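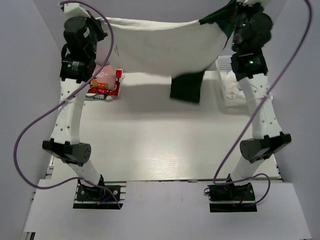

Figure 2. White cloth with dark green edges, stretched horizontally above a white tabletop.

3.2 Line drying and changes in towel size

Cotton towels shrink most in their first few washes, and most published work on this has used tumble dryers. Households in our study area dry nearly everything on outdoor lines, so we looked at whether the way a towel is hung affects its final size.

We recruited 28 households in Budstead and Kimaro. Each received towels from a single production batch, marked in one corner with laundry ink. Households were asked to wash them with their usual load and to hang them in one of two ways: pinned by two corners along the short side, or folded over the line at the middle. Mwende Makori visited each home in October to collect the towels and a short washing diary. In all, 229 towels were returned in a condition that allowed measurement. Those with torn hems or missing ink marks were left out.

Length and width were taken after the towels had rested flat overnight in the measuring room. Each dimension was read 3 times, at both edges and along the center, and the mean was used. Awuor Mugo made all the readings and did not know which hanging method had been used.

Pinned towels kept more of their length than folded ones but lost more width. The difference was clearest in towels from Kimaro, where the lines are more exposed to wind. Folded towels often showed a ridge at the line, and in 7 of them the ridge did not flatten during the rest period. These were measured along the surface of the cloth.

Hem stitching complicates the width results. The hem shrinks at a different rate from the body of the towel — in some cases it pulled the edge into a slight curve — and a reading taken at the edge can then differ from one taken at the center. We report both in the appendix. Detergent type, as recorded in the diaries, had no clear effect on either dimension, although many entries were incomplete and we did not test it further.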